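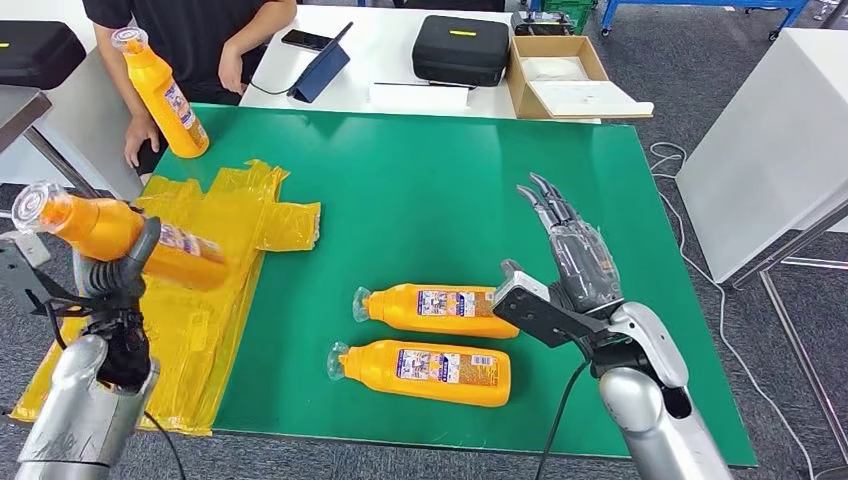

The Secret Life of a Plastic Bottle

By Saranya Nadar, for the Kiter Young Readers page

Go and stand in your bathroom or your kitchen for a minute, and look at all the bottles. There is probably one for shampoo and one for dish soap, and maybe a sticky one for syrup that has left a ring on the shelf (ours always does). We pick them up, we squeeze them or shake them, and we put them back, and most days we don't give them a single thought. But somebody had to decide how tall each one should be, and what color, and how its lid should come off, and that is the sort of thing I could happily talk about all afternoon.

So let's take our time with it. The orange bottles at the top of this page are going to help us. They have clear caps and labels, and there's a yellow plastic bag nearby, and between them those few ordinary things can teach us a lot.

How do you make something hollow?

Plastic bottles usually begin as pellets, which are little beads of plastic that you could mistake for cake decorations if you weren't careful. Please don't put them on a cake! A factory gets the pellets by the sackful, and if you ran your hand through them they would feel like dry rice.

The pellets are heated until they go soft and stretchy. Then comes my favorite part. A piece of soft plastic goes inside a mold, which is a hard metal shape with an empty space in the middle, and air is blown into the plastic so that it swells up like a balloon. It spreads out until it touches the inside of the mold all the way around, and there it cools and turns firm again. When the mold opens, out comes a bottle with the very same shape as the empty space. This is called blow molding, and I think it's one of those names that tells you just what you need to know.

If you look closely at the bottom of a plastic bottle at home, you may find a thin line or a small bump. The line often shows where the two halves of the mold met. Run your fingernail along it and see if you can follow it up the side.

Where does the color come from?

Plastic can be clear, or milky white, or nearly any color you can think of. To make orange bottles, a factory can mix a small amount of very strong coloring into the plastic before it is shaped. The color then goes all the way through, the way orange goes all the way through a carrot, so it won't flake off the way paint might.

Color does a few different jobs. Sometimes it is only there to catch your eye in a store. Sometimes it helps a family find the right bottle in a crowded cupboard. Some darker colors can even help keep light away from what is inside, and that matters because sunlight can slowly spoil certain foods and medicines.

One thing color can't do is tell you what is in the bottle. An orange bottle might hold something lovely or something that would make you very sick. When I was in second grade I was quite sure that anything orange had to be juice, and my grandmother had to have a long talk with me about the bottle of floor cleaner. If you don't know what's in a bottle, leave the lid on and ask a grown-up.

What is the cap for?

"To keep it from spilling," you will say, and you're right. A cap does more than that, though. It keeps dust and germs out. It slows down drying, so a bottle of glue stays gluey. And it keeps smells where they belong, which you will appreciate if you have ever been in a car with an open jar of pickles.

Caps come in several kinds:

Screw caps twist on. Inside there is a ridge that winds around and around, called a thread, and it matches another thread on the neck of the bottle.

Flip caps have a little hinge, so you can open them with one thumb and never lose the lid.

Snap-on covers push down over the top until you feel a click. Many of them protect a pump or a sprayer underneath.

The caps on our orange bottles are clear. A clear cap is handy on any bottle, because you can look through it to whatever part it covers. It is very often made from a different plastic than the bottle itself, as caps need to be stiff and many bottles need to give a little when you squeeze.

Reading the label

A label is a bottle's way of introducing itself. On most of the things in your home it will tell you the name of the product, what is in it, how much there is, how to use it, and what to be careful about. The labels on the two orange bottles lying on the green mat have blue words and small colorful graphics. Little pictures like that are a clever idea on any package, because people who speak different languages can often understand the same picture, and so can children who haven't learned to read yet.

You'll also find a barcode area on those labels. A barcode is a row of dark bars with light spaces between them. The bars and spaces have different widths, and the widths stand for numbers. When a cashier passes the package over the scanner, a light shines on the code. The dark bars soak up most of the light and the pale spaces bounce it back, and the scanner works out the numbers from that pattern.

Here is something I find delightful. The barcode usually doesn't contain the price at all! It only holds a number for the product. The store's computer takes that number and looks it up in a list. Let's pretend you run a store and your list says that product 2509 is bubble bath and costs 699 cents. Scan the bubble bath, and your computer finds 2509, sees 699 beside it, and shows $6.99 on the screen. If you decide to have a sale, you change the list, and you don't have to touch a single bottle.

Standing up or lying down?

Suppose you are getting bottles ready to go in a bag. Should you lay them down first, or stand them up?

A standing bottle takes up less room on the table, and if the cap happens to be loose, the liquid stays at the bottom where you want it. A tall standing bottle is also easy to bump with an elbow, though, and then it falls against its neighbor, and the neighbor falls too, and you have a very noisy morning.

A bottle lying down can't fall over, but a round one may roll. If you lay bottles side by side with their caps all pointing the same way, like the pair on the mat, they make a tidy row and fit together well. If every second bottle points the other way, you sometimes get an even closer fit, especially with bottles that are thin at the top and wide at the bottom. Try both ways with whatever empty bottles you have at home.

A mat can be useful too. Many mats have a surface with more grip than bare wood or metal, so things don't slide so easily, and a mat protects the table from scratches and drips. A plain color like green also makes bright things easy to spot.

The bag that isn't quite clear

The yellow bag is translucent. That's a fine long word, so let's say it slowly: trans-LOO-sent. It means that some light comes through, though you can't see through it as sharply as you can through a window. A clean window is transparent. A brick is opaque, which means no light gets through at all. Waxed paper is translucent, and so is a thin slice of lemon.

Plastic bags are made from film, which is plastic stretched out very thin. Thin film bends and crinkles easily, and that's why an empty bag lies in folds on a table while a bottle keeps its shape. It is also why a bag is never a toy. Thin plastic can cover a person's nose and mouth, so keep bags away from faces and well away from babies.

Try it yourself: the leaky cap test

You will need 2 empty, rinsed plastic bottles with screw caps, some water, a paper towel, and a sink or a tray. Choose bottles that held water or juice.

1. Fill both bottles halfway.

2. Screw one cap on all the way. Screw the other on until it just begins to catch, and stop there.

3. Lay both bottles on the paper towel, on your tray or in the sink.

4. Wait 5 minutes and look at the paper.

5. Now squeeze each bottle gently. Which one drips?

Ronaldo Castillo wrote to us after trying this with his class and suggested adding a drop of food coloring to the water, so the leak shows up better. It does, and it also shows up better on your shirt, so wear an old one.

Words to keep

Pellet: a small bead of plastic, ready to be melted.

Mold: a hollow shape used for forming something soft.

Thread: the winding ridge that lets a cap screw on.

Film: plastic made into a very thin sheet.

Translucent: letting some light through, but not a sharp picture.

When your own bottle is empty, give it a rinse and look for the small number inside a triangle, which is often on the bottom. It tells you what kind of plastic you're holding. Towns have different rules about which kinds they can recycle and whether the cap should stay on, so ask someone at home to help you look up the rules for yours.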